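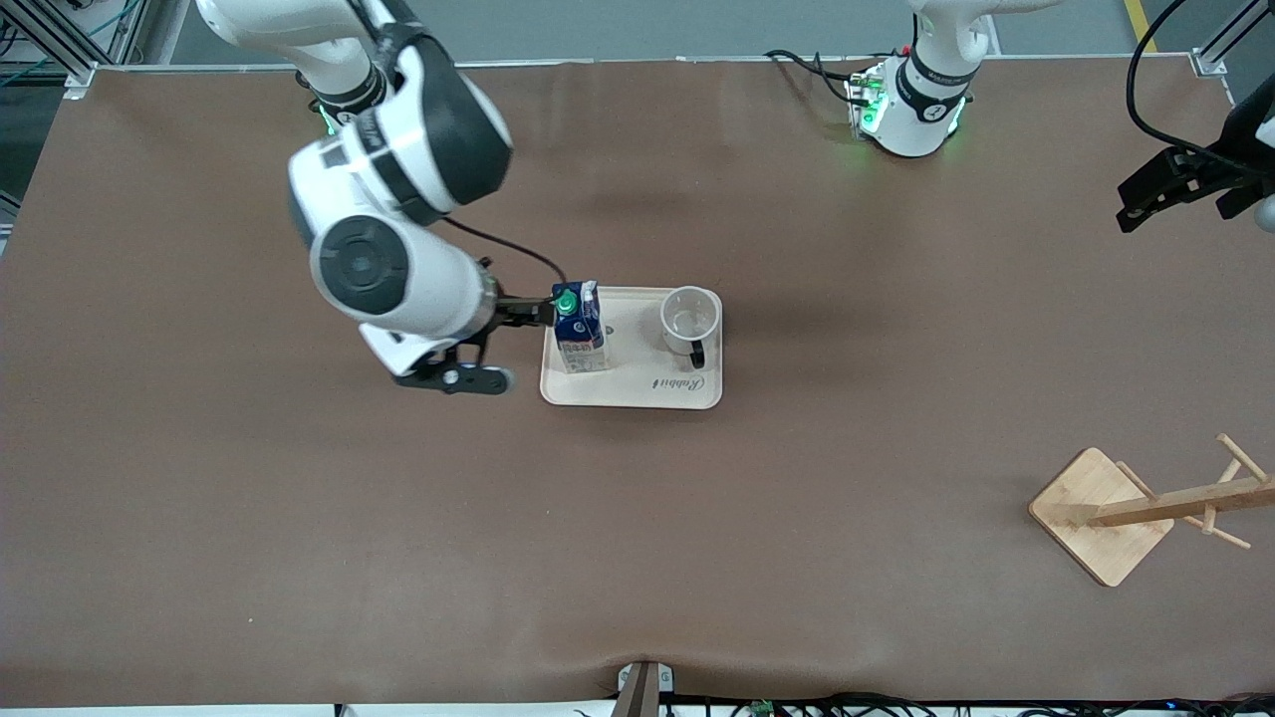
Dundari Robotics Laboratory
The laboratory held its February open day on Tuesday. This thread summarizes the demonstrations for those who registered and were unable to attend. Questions may be left under any post and will be answered by the laboratory office.

Dundari Robotics Laboratory
Doors opened at 9:30 a.m. Visitors were received in the Galbraith Building and taken to the demonstration hall in groups of 20. Each group spent the first part of its visit at the two-arm table and the second part in the software room across the corridor.

Dundari Robotics Laboratory
The program at the two-arm table was titled "Breakfast Service." Its subject was the handling of ordinary kitchen items: a milk carton with a green screw cap, a white cup with a black handle, a cream-colored tray and a wooden mug tree. All were bought in a regular store. None was modified for the robots.

Dundari Robotics Laboratory
The session was led by Bheki Tshabalala, head of the manipulation group. He opened each one by asking visitors to name the object they expected to be hardest. Most groups named the cup. The manipulation group's own answer is the mug tree, whose pegs point in several directions and leave few clear approaches for a gripper.

Dundari Robotics Laboratory
A note on the carton. Parallel grippers close from two sides, and a paper carton gives way if the force is set too high. The group keeps a separate force limit for cartons and adjusts it according to how full they are. Visitors from the packaging sector asked for more detail on this point, and a short technical summary is being prepared.

Dundari Robotics Laboratory
The tray raises a different question. With the carton and the cup standing on it together, the arm has to work in the small gap between them without touching the cup. Planning software developed at our Nostwood site selects the approach angle. The same software is used for the laboratory's work on medicine trays.

Dundari Robotics Laboratory
Several visitors asked whether the arms were operated by a person during the sessions. In the morning they were guided by an operator, and in the afternoon they ran on a trained control policy. The mode in use was posted on the wall screen throughout.

Dundari Robotics Laboratory
The policy shown in the afternoon was trained on 3,541 recorded handling sequences, all collected at the Galbraith Building. Sequences that ended in a dropped or tipped item were kept in the collection and labeled as such. The group considers them useful for teaching recovery.

Dundari Robotics Laboratory
In the software room, staff presented Sundier, the laboratory's tool for reviewing recorded sequences. Visitors were able to step through a recording, mark the moment of contact and compare their marks with those of the staff. School groups found this part of the visit especially engaging, and two of them asked to stay for a second round.

Dundari Robotics Laboratory
Not every run went as planned. The 2 p.m. session was paused while a cable on one of the arms was re-secured, and that group was offered a place in the 3:15 session. We thank them for their patience. Visitors who could not stay may write to the office for a place at the next open day.

Dundari Robotics Laboratory
On safety: visitors were asked to remain behind the yellow floor line while the arms were powered. Staff at the table had access to the stop button at all times. The full safety sheet was handed out at reception and remains available on request in large print.

Dundari Robotics Laboratory
Attendance for the day was almost 400. The largest share came from secondary schools, followed by residents of the neighborhood and representatives of care homes. The care home representatives took part in a separate discussion at 4 p.m. on meal preparation and the serving of drinks.

Dundari Robotics Laboratory
Points raised in that discussion included the noise of the arms, cleaning requirements for grippers used near food, and how a resident would tell the system to stop. The last of these took up most of the hour. Written notes will be sent to all who took part – others may request a copy.

Dundari Robotics Laboratory
A correction to the printed program: the software room was listed as Room 940. The correct number is 904. We apologize to the visitors who were sent to the wrong end of the corridor. The version on our website has been updated.

Dundari Robotics Laboratory
Group visits outside open days can be arranged through the laboratory office. Please state the size of the group, the age range in the case of schools, and any access needs. Visits to the Nostwood site are not offered at present.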